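News from the Dravby kitchens

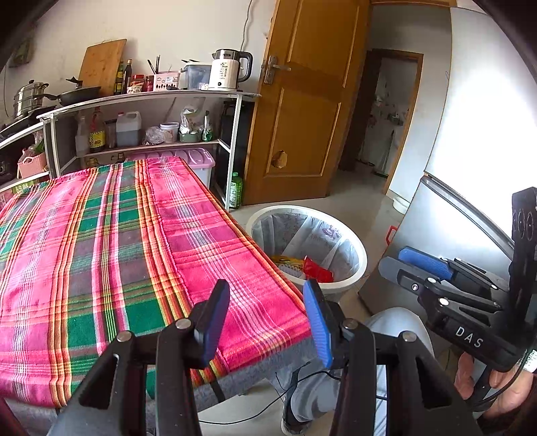
I've spent most of November in other people's kitchens, and I have to say I'm rather enjoying it! For anyone who missed the last newsletter, we're gathering examples of everyday tidying for the Dravby learning system: picking up, putting down, clearing a table, dropping wrappers in the bin. You work with a gripper in each hand and do the job the way you would at home, only a bit slower (quite a lot slower, in my case).

We finished Wednesday with 92 good takes, one up on the 91 from the Tovmont flat, so naturally I've been unbearable about it. Another 57 went back for a second look, mostly because I'd rushed the start. Cosmin Oprea checks every one of them and has asked me, very politely, to hold still for 3 seconds before I reach for anything. I'm trying!

Next up is Flirnitby, where the kitchen is smaller and there's a proper step down to the sink. If you fancy a morning on the grippers, drop me a line or catch me at lunch. Bring comfy shoes, and have breakfast first.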